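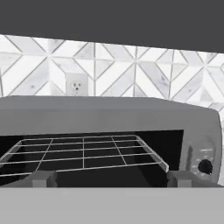 Cevitz：お問い合わせを受領いたしました。網棚への接近時に保護停止が発生する件につきまして、優先度2の案件として登録し、調査を開始いたします。お手数ですが、停止直前の関節角の記録と、現在適用されているツール設定ファイルをご提供くださいますようお願い申し上げます。

件名：Costelloセル(シミュレーション環境) トースターオーブン庫内作業における保護停止
申告元：Ikitham 設備技術窓口
対応元：Cevitz 保守受付
状態：解決済み(経過観察中)

申告内容
調理台セルのシミュレーション環境において、トースターオーブン庫内の網棚から食品を取り出す動作を繰り返し実行しているところ、グリッパの指が網棚の手前側に接近する区間で保護停止が発生する。停止時に表示されるコードは53である。再起動後は通常どおり動作を再開できるが、連続運転を行うと約40回で再び停止する。オーブンの扉は開いた状態を初期条件としており、扉の開閉動作は本作業に含まれない。

発生前の変更点
グリッパの指の形状データを、Jedow版の動作ライブラリに付属する標準形状へ差し替えた。アームの据付位置、オーブンの位置および調理台の寸法には変更を加えていない。

一次調査(Cevitz)
ご提供いただいた記録を確認したところ、コード53は接触力の上限超過を示すものであり、通信異常および関節可動域の超過は認められませんでした。停止時の手先姿勢はいずれも網棚の手前の縁付近に集中しております。経路計画上は干渉なしと判定されているため、計画に用いる指の形状と、物理演算に用いる指の形状との間に差異がある可能性を考え、両者の照合を行いました。

照合の結果、物理演算側の指先が計画側より3ミリ長いことを確認いたしました。形状データの差し替え時に物理演算側のみが更新され、計画側のツール設定には旧形状の値が残っていたものと判断いたします。網棚の下側から食品をすくう姿勢では指先の余裕が小さく、この差がそのまま線材との接触につながります。

連続運転で停止に至るまでの回数に幅がある点につきましては、食品の初期位置に与えている乱数の影響と考えられます。食品が棚の奥寄りに置かれた場合、手首をより深く差し入れる経路が選択されるため、縁との距離が最も小さくなります。

暫定措置
接近区間の速度を下げ、接触時の力を抑えることで停止を回避できる場合がありますが、根本的な対策には該当いたしません。正式な設定変更が完了するまでの間に限り適用してください。接触力の上限値を引き上げる対応は、ほかの干渉を見逃すおそれがあるため、推奨いたしません。

恒久措置の手順
一、運転を停止し、現在のツール設定ファイルを別名で保存する。
二、計画側の指の形状を、物理演算側と同一のデータに置き換える。
三、ツール先端の基準点を新形状に合わせて再設定し、登録済みの把持姿勢を再計算する。
四、庫内への接近と退避を低速で実行し、網棚、庫内側面、および下げた状態の扉について、干渉判定の結果を確認する。
五、右側の皿への移載位置を確認する。基準点の変更に伴い、解放高さの再調整が必要となる場合がある。
六、通常速度に戻し、連続運転の記録を取得する。

作業記録(Ikitham)
水曜日に手順一から四までを実施した。庫内側面との干渉は認められなかった。扉については、退避経路の終端で前腕の下面と取っ手との距離が設定下限に近かったため、中継点を手前上方に一点追加した。手順五では解放高さを修正し、皿の縁を越えてから下降する順序に改めた。コンロ側への旋回範囲は従前の制限値のままとしている。
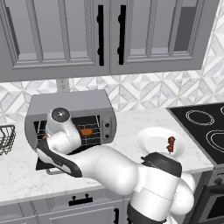

Ikitham：設定変更後の連続運転を実施いたしましたが、コード53による停止は再現しておりません。手首を庫内の手前で折り曲げる姿勢についても、計画側と物理演算側の指先位置が一致することを確認いたしました。一点確認いたします。追加した中継点は、オーブンの位置を変更した場合にも自動的に追従するのでしょうか。

回答(Cevitz)
中継点は、登録時に選択した座標系に従います。ロボット基部の座標系で登録されている場合、オーブンを移動しても追従いたしません。今後配置を変更される予定がある場合は、オーブンの座標系で登録し直していただくようお願いいたします。なお、座標系を切り替えた後は、手順四の低速確認を再度実施してください。

追記(Ikitham)
中継点をオーブンの座標系で再登録し、低速での確認を完了した。干渉の警告は出ていない。旧形状を参照するツール設定ファイルは、誤って読み込まれることのないよう、運用フォルダから保管用フォルダへ移動した。

同種環境への適用について
同じJedow版の標準形状を使用しているほかのセルにおいても、計画側と物理演算側の形状データが個別に管理されている場合は、同様の事象が発生する可能性があります。形状を差し替える際は、双方の指先長さを照合したうえで運転を再開してください。本件は経過観察の扱いとし、再発時には本票への追記によりご連絡をお願いいたします。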